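Nolby hand-held demonstration gripper: a review after three months at home

I bought the Nolby in January, after Kristýna Skála let me play with hers for an afternoon and I came home talking of nothing else. My family was very patient. I teach small robot arms to pick up and sort household things, as a hobby that has gotten somewhat out of hand, and until this year I did all my teaching by remote control, with a Lockwood leader arm clamped to my desk. So this is a review from somebody who came over from the other side, and who still has a soft spot for it!

Most of what I've been doing lately is grasping practice with battery packs.

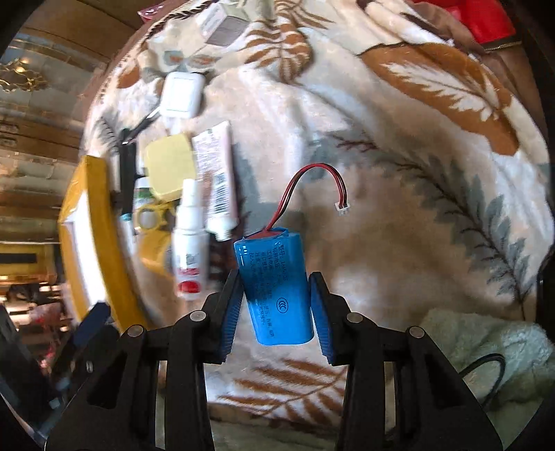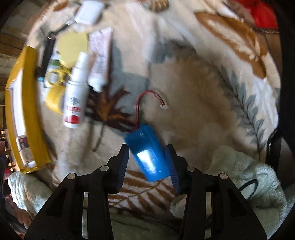
The Nolby's camera, around the fingers on a blue pack with its lead out across the blanket.

What won me over is how quickly you forget you are holding a tool. With the leader arm I would sit there with my tongue between my teeth, watching a screen and nudging the far arm down a little, then over a little, then up again when I had gone too far. It took me a whole evening to collect 39 demonstrations I was happy with. With the Nolby I just reach out and pick the thing up, the way I would with kitchen tongs, and I had 200 by lunchtime on my second Monday. Some of them were dreadful, I should add, but that was me and my habit of rushing in from the side.

The finger pads deserve a kind word. They're ribbed and they have enough give that a smooth object doesn't squirt out the moment you squeeze, which was my constant complaint with the hard tips on the Lockwood. They do pick up lint, and if you work on anything fluffy you'll be wiping them down a lot (a damp cloth is fine, the manual says no alcohol). The linkage has stayed tight, with no wobble so far. I was told to expect some play in the pins after 600 grasps or so of heavy use, and I've passed that and can't feel any - though I am gentle with it, and a classroom full of teenagers may not be.

The wide lens took me longer to like. Everything near the border bends, and my first reaction was that I'd been sold something faulty. But all that extra view is what lets the software work out where your hand has been, and it does a lovely job as long as you give it plenty to look at. A patterned cloth with odds and ends on it tracks beautifully. On my plain white table it lost its place over and over. Move too fast and you get blur, and then the matching program throws the whole attempt away with a curt little message and no hint as to which part upset it. I would dearly love a beep while I'm still holding the thing.

Now for the grumbles. The handle is made for a bigger hand than mine, and after an hour my thumb aches. Wavham sells a slimmer grip that is supposed to fit, but it was out of stock both times I checked. The other thing is more of a caution. With a leader arm, whatever you demonstrate, the robot can do, because the robot was doing it at the time. Holding the Nolby you can twist your wrist in ways your poor arm at home could never follow, and you only find out later. I now keep my elbow tucked in and approach from above, and far fewer of my recordings get rejected.

Anything with wires attached is still slow going, too. You have to decide early on how you want the lead treated and then stick to it, or the arm learns a muddle. Mine learned a muddle. I started that set over, always gripping the body of the pack by its long sides and leaving the lead alone, and it's coming along.

I bought mine from Parkotell, who packed it well and answered two rather silly questions of mine on the same day. The carrying case costs extra and I would skip it - a shoebox and an old towel do the job. I've kept the Lockwood for slow, fussy work where I want to be sure of the arm's reach, but the Nolby is the one I pick up after supper. Four stars from me, and I'll happily add the fifth if they ever make a smaller handle.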